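Floven user forum > Data collection > Hand-worn capture

Topic: Bouquet episodes, pose dropouts and what to discard

kestrel_pose
Posts: 29

We are recording pick and place demonstrations with the two-hand glove kit and I want opinions on rejection criteria before we go any further. Task set is ordinary tabletop objects. The one giving trouble is a bunch of artificial flowers with a long dark green stem section. Instruction to the operator is: reach, grasp by the stem, lift upright, hold, lay it back on the table.

Current state: 515 episodes recorded, 470 pass the automatic check. The check is simple. It wants wrist pose for both hands on every sample, with no gap longer than 11 frames. The failures are nearly all in this one task. Tumbler, ball and bottle go through clean.

Pose comes from the marker cubes as seen by the fixed camera, with the wrist cameras used to fill in when they happen to see the other hand's cube. The wrist lenses are very wide, so there is a lot of the operator in each picture and a lot of the glove.
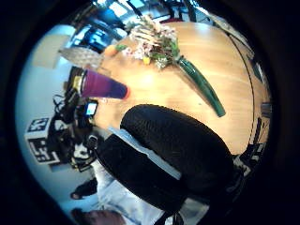
At the moment I mask the glove with a fixed polygon per hand, drawn once at the start of a session. It holds up until somebody re-seats the glove, after which the polygon is off along one side and the policy gets a strip of black knit as input. I have not measured whether that matters.

Questions:
1. Do you throw out an episode with a long pose gap, or cut it at the gap and keep the halves?
2. Does anyone undistort the wrist stream before training, or feed the circle as it is?
3. Is a deformable, leafy object worth having in a first training set at all?

Pipeline is the stock Floven exporter, version from November, no local changes except the mask.

mbrandt_lab
Posts: 515

1. Throw it out. You have 470 good ones. Stitching is where time offsets get in and you will not find them later.
2. Feed the circle. Crop to the bounding square, resize, done. Undistorting a lens that wide stretches the rim to mush and the rim is where the second hand shows up.
3. No opinion.

What is the face size on the cubes, and are all faces unique IDs or did you repeat IDs between left and right? Repeats will pass your check and still be wrong.

kestrel_pose

Unique IDs. The faces on one cube are not all usable at the same time, obviously, but two at once is common and the solve is steady when that happens. With one face I get the usual flip ambiguity at shallow angles. Raising the minimum side length for a detection got rid of most flips and produced most of the gaps. So it is partly self-inflicted.

sorrel
Posts: 11

Disagree with mbrandt on question 1. If the episodes that fail are nearly all from one task, dropping them is not neutral. You are removing the grasps where the wrist rolled and keeping the ones where the operator held the hand in a position convenient for the tracker. The policy will learn the tracker's preferences. Look at the wrist roll histogram before and after your filter. If the tails are gone, that is your answer.

We hit this at Birwood with a watering can. Everything passed, and the arm could only do it from one side.

mbrandt_lab

That is an argument for recording more with better coverage. It doesn't make bad pose labels into good ones.

sorrel

Agreed on bad labels. A gap is a missing label. Those are separate cases and the check treats them the same.

Auður Nørgaard
Posts: 29

I maintain the export side at Truston and we have been through a version of this with leafy objects. A few remarks in no particular order.

The flowers occlude the cube only when the operator grips high. If the hand is down on the wrap and the blooms are above it, a cube mounted to the side of the hand generally stays in view of the fixed camera. If the hand creeps up into the leaves, you lose it. So write the grasp height into the operator instruction and put a piece of tape on the stem. Sorrel will say this narrows the data, and it does. I would take a narrow set with correct labels first and widen it with a second fixed camera.

Second, check that the wrist cameras really see the other cube as often as you assume. On our sessions the fill-in fired on far fewer frames than the design document promised. Log it per frame. What you want is a view like the one below, from one of our flower sessions.
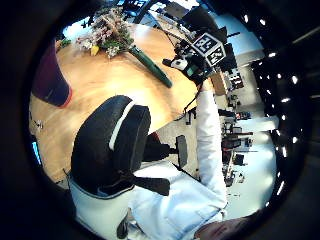

Wrist view with the bouquet lying on the table and two faces of the other device's marker cube visible.

Both faces there are good enough to decode with default settings. When the second hand drops toward the table you should expect one face at best, and past that I would not trust the result for anything finer than knowing which side of the table the hand is on.

Third, the mask. Do not use a polygon. Black equipment against a light wooden table segments by threshold plus a largest-component step, per frame, and costs next to nothing. It fails when dark objects overlap the glove in the image. Our purple tumbler was one such case until we added a saturation condition.

kestrel_pose

Thank you, useful. On fill-in: I had assumed and not logged. I will log it.

Threshold mask worries me for the dark green stem. When the glove closes on it the two are one blob at our exposure.

Auður Nørgaard

Then raise the exposure a step. The glare on the table will get worse and that is acceptable, the glare carries no information you need. Otherwise limit the mask by last frame's area plus a margin.

t_quill
Posts: 11

Why mask the glove at all? At deployment there is a gripper in that place in the image, which looks nothing like a glove. Masking gives you a black shape of a glove instead of a glove. The network can read either one. You should be inpainting or rendering the gripper over it.

mbrandt_lab

Rendering the gripper over it needs extrinsics from camera to glove better than anybody in this thread has. I have seen it done badly and it was worse than no mask.

t_quill

Badly, yes. Þorgeirsson brackets with the dowel pins hold the extrinsics fine over a session. We recalibrate at each glove change and the overlay stays within a few pixels.

sorrel

What is a few?

t_quill

Four at the center of the image. I don't know at the rim. Will check.

kestrel_pose

Results so far, posting so the thread has numbers in it.

Wrist roll histogram: sorrel was right. The rejected episodes hold most of the samples with the palm turned away from the fixed camera. With them gone the tail on that side is close to nothing. I have put them back in the pool for image pretraining without action labels, and kept them out of the policy set.

Fill-in from the wrist streams fired in 29 of the 515 episodes. I had the impression it was most of them.

Grasp height: asked the operators to stay on the wrap, with the blooms clear above the hand. Fixed camera view from the re-recorded batch.
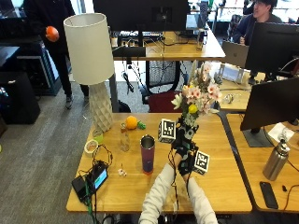

With that grip both markers are out in the open, one on each side of the hand, and the solver locked for the full hold phase in every take of the new batch. The remaining gaps are in the lay-down, when the forearm comes across. I also moved the cable run so it follows the forearm toward the edge of the desk and does not pass in front of the marker by the wrist. Small change, worth more than the detector tuning.

I left the other objects on the desk during the flower takes. There was a suggestion by mail to clear it for cleaner segmentation. I would sooner have the clutter in training.

mbrandt_lab

Good. What did you do with background people? Ours wander through and the privacy review now wants faces blurred in everything that leaves the building.

kestrel_pose

Same rule here. Blur on export for the shared copy, raw stays on the local disk. The wrist cameras are the nuisance, they catch the operator's own face at the very rim at odd rotations and the detector misses it sideways. I rotate by the IMU gravity vector first and run it again.

Tove Hjaltadóttir
Posts: 470

Moderator note: the stock exporter writes the gravity vector in the sensor frame and the camera frame is a quarter turn from that on the left unit. If your rotated images come out sideways on one hand only, that is the reason. Fixed in the February 8, 2018 build. Re-export, no need to re-record.

Moved this thread from General. Please open a separate one for overlay rendering, it deserves its own.

kestrel_pose

It was one hand only. Re-exporting now.

t_quill

New thread opened for the overlay question. Rim error measured, it is not four pixels.

sorrel

Does the second fixed camera go opposite the first, or overhead? We have one mount left and the ceiling is high.

Auður Nørgaard

Opposite and a little above. Overhead sees the top face of the cube and the back of the head.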